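What Is a Project Plan?

A project is a job with a start and an end. Building a treehouse is a project. Brushing your teeth is not, because you do it every day.

Big projects have many small jobs inside them. The person who keeps track of them is called the project manager. In the town of Trindade, a project manager named Simão Valente had to get a new playground built. The town had 40 days and 4000 dollars.

Making the list

First he wrote down every job. There were 18. Some were small, like ordering paint. Others were big, like digging holes for the swing posts.

Putting jobs in order

Some jobs have to wait for other jobs. You can't hang a swing before the posts are up. When one job must wait for another, we say it "depends" on it. Two jobs that don't depend on each other can be done at the same time if there are enough people.

What if something goes wrong?

It rained for 3 days and the ground was too muddy to dig. The plan had a few spare days in it, so the playground still opened on time. Spare time in a plan is called slack.

Try it yourself

1. Pick a small project, such as a puppet show.
2. Write each job on its own slip of paper.
3. Lay the slips on a table and move them into order.

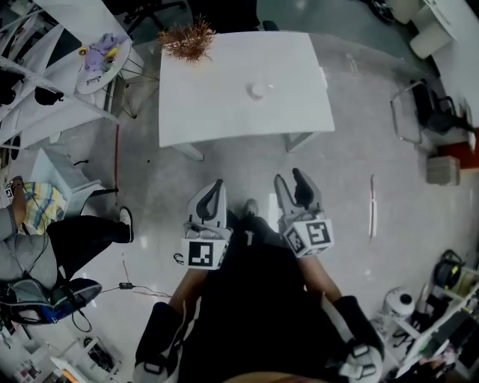
Words to know

Deadline: the day a project has to be finished.
Task: one job in a project.
Slack: spare time in a plan.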